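Home Talks Events Speakers Join Log in

One Pot, No Stove: Do We Believe It?
Speaker notes, Ifeoma Etim, Dulodholm tenants' evening

14 comments 31 shares

Start with the claim. Every listing for an electric hot pot says it replaces the stove. Read out the Brallora blurb, slowly, and let people laugh if they want to. Then ask who in the room owns one and who used it last Saturday. Wait for the hands. Don't fill the silence.

My position: I own one and I like it, and I still think most of what gets said about these things is wishful. It boils water. It does noodles, dumplings, eggs, a decent soup. Frying is where I stop believing.

Tell the onion story. I tried to brown one onion in mine, with the lid off, on the highest setting. Pale for ages, then black in the middle and still raw at the sides. Lino D'Amico tells me I did it wrong. Maybe so. He has also never shown me his onion.

Next, the "feeds 6" line. Six what? My pot feeds 2 adults who had lunch. If anyone brings up the Guvell leaflet, ask them to say what size of bowl it means. I couldn't find it printed anywhere.

Money. I paid 58 dollars. A plain saucepan costs less, but a saucepan needs a burner, and plenty of people in this building haven't got a burner they trust. So I'm not telling anyone to skip it. I'm saying buy it as a small pot that heats itself and expect that much.

(Pause. Drink water. Sigita has the pointer.)
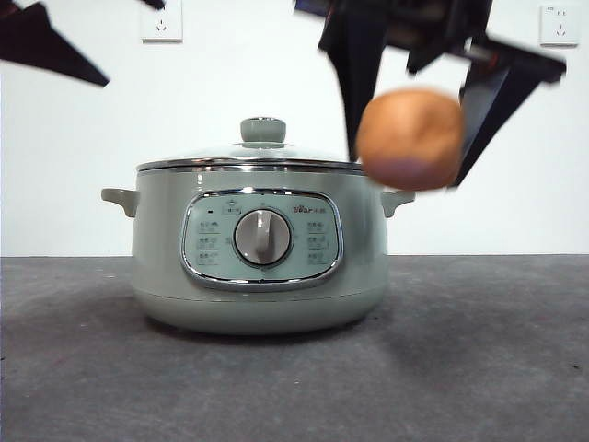

Controls are what I'd look at before color, and color is what sells these. Sellers love a soft green. Fine, it's pretty, and I'd have it in my kitchen. But look at the front panel: one big dial in the middle, three short lines of small Chinese print on either side of it. If you read Chinese, you're set. If you don't, get somebody to go through the settings with you and put your own labels on, in marker, on tape. Ebere Obi did this for her mother and used two colors of tape. The clear lid I have no quarrel with. Being able to check on the dumplings without lifting it is worth something to me.

Cleaning, keep it short. Ask whether the bowl lifts out before you buy. "Easy clean" on the box tells you nothing. If the bowl is fixed, you are wiping around a plug socket for as long as you own it.

Questions. Someone will ask about rice. Say yes, with attention. Someone will ask about the Dewan model, and I haven't used it, so say that and move on. Oluwaseun wants the last ten minutes for the laundry room schedule, so stop when he stands up.

Previous talk Next talk Back to top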